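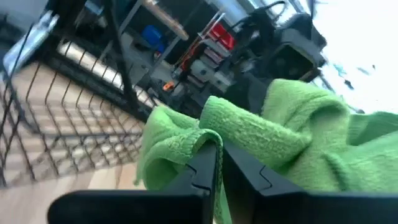 Ticket 2273, gripper trial, Distura fingers on the Mallstead arm. Reopened by Anwara Mondal, 2018-02-27.

I'm reopening this as I don't accept that it was a calibration fault. The Fovus controller reports the fingers as fully closed on soft items when they plainly can't be, and it logs a good grasp either way. Take the green microfibre cloth: it is bunched in thick folds between and behind the two fingers, with one edge lying over the top of the left one. A single "object held: yes" tells me nothing about which fold is being gripped, or whether any is.

Tried so far:
Firmware reloaded, no change.
Force limit raised from 2 to 16. Same reading, more motor noise.
Swapped to the Pathirana fingers for 680 cycles. Fewer false grasps in the log, but Anas ran those on a stiffer cloth, so I wouldn't call it a comparison.

Reply from Anas Smadi: The supplier says the notch near the tip is meant for thin fabric. Could we be gripping too low?

Reply from Anwara Mondal: Possibly. They said the same in October and sent no test data. I'd like to see the raw finger position beside the wrist camera view before we order a second pair.

Status: open, waiting on supplier. Assigned to Brisa Zepeda. Please don't close it on the strength of another firmware note.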